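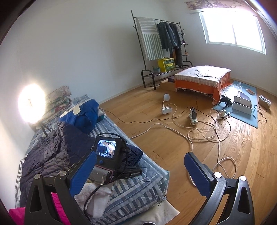 Give me a puffer jacket over a foam cube

I have spent a good part of October reading gripper comparisons, and I do wish more of them involved laundry! Kendra Lévesque and I have been trying the Plotholm fingers against the Tallell ones, and on blocks I couldn't choose between them.

A quilted jacket is another matter. It's slippery and puffy, and the good place to pinch keeps wandering off (usually under a sleeve).

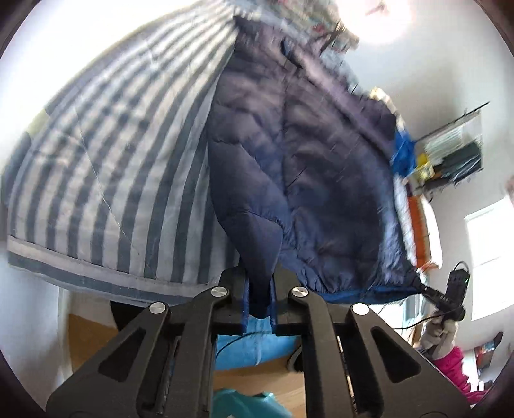
What I'd score instead

I'd take 15 honest goes with one navy jacket, a gripper at each end, over 541 tidy lifts of a cube, and I'd gladly read every dull note about the hem.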